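Spare quilts wanted as Nillent bedding library opens its doors

A library that lends out quilts, blankets and pillows instead of books opened in Flirkport this month, and the people behind it say they have been quite bowled over by the response.

The Nillent Bedding Library, which takes its name from the lane it stands on, has set itself up in the old Kurian drapery shop, where the deep wooden shelves that once held curtain fabric have turned out to be just the right size for a folded double quilt. Anyone living in the town can borrow a full set of bedding for a visiting relative, a student home for the holidays or a child who has outgrown the cot, and keep it for as long as it is needed.

Saranya Mudaliar first had the idea last September, when she had family coming to stay for a wedding and found herself knocking on doors up and down her street to ask for covers. She went home with far more than she could use, and it set her thinking about how much good bedding must be sitting in lofts and on top of wardrobes all over Flirkport, coming out once a year if it was lucky.

"Everybody had something, and everybody wanted to tell me about it," she said. "This one came from an auntie, that one was bought for the first flat. I had my arms full and I was still standing on the step twenty minutes later, hearing about somebody's honeymoon. I thought, well, these ought to be out on beds, keeping people warm."

The collection now stands at 200 quilts and blankets, with 35 households already signed up to borrow. There is a bit of everything on the shelves, from plain cotton covers and heavy wool blankets to patchwork that must have taken somebody a whole winter, and a good many patterned quilts of the sort that brighten up a room the moment they are shaken out.

Among the favourites are the quilts printed with the Chinese character "福", which means good fortune or blessing and is a familiar sight on doors and windows at the New Year. So-yul So, who looks after the shelves and has laid out a good number of spare beds in her time, is a great believer in mixing prints and not worrying too much about whether they match. 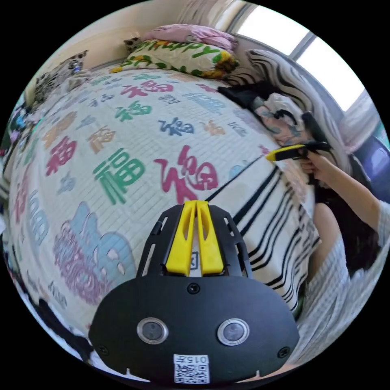

A white quilt printed with "福" in many colours, with a striped blanket across it and a "Happy" pillow at the head of the bed.

"People come in asking for white or cream, because they think that's what a guest wants," she said. "Then they see the colours and off they go with those. A spare room can be a bit of a sad place, with the ironing board in it and so on, and a cheerful cover does half the work for you. Put a soft toy up by the pillows if there are little ones coming, and they'll settle in no time."

Every item is washed before it goes back on the shelf, and this has proved to be the biggest job of all. The library has been relying on two domestic machines and a great deal of washing line, which was all very well in the dry spell we had at Easter but less so since – and a king-size quilt is no small thing to get dry indoors. An appeal for a larger washing machine has raised £900 so far, helped along by a cake sale and a very generous collection tin at Neto, the café across the road.

Cosmin Buzatu, who runs the café, said he had become used to customers coming in with a blanket under each arm. "They need to put them somewhere while they have their tea, so one chair is for the person and one is for the bedding," he said. "I don't mind it at all."

Double and king-size quilts are especially welcome, as are pillowcases in any colour or pattern. Items should be clean and free of tears, although Lavanya Pai holds a mending table at the back of the shop on opening mornings and is happy to look at a loose seam or a missing button.

The library is open from 10am until 1pm, and the next open morning is on 11 May 2019. Borrowing is free, and new members should bring something with their address on it. Larger donations can be collected by arrangement with Murali Panicker, who has a van and can be reached through the shop.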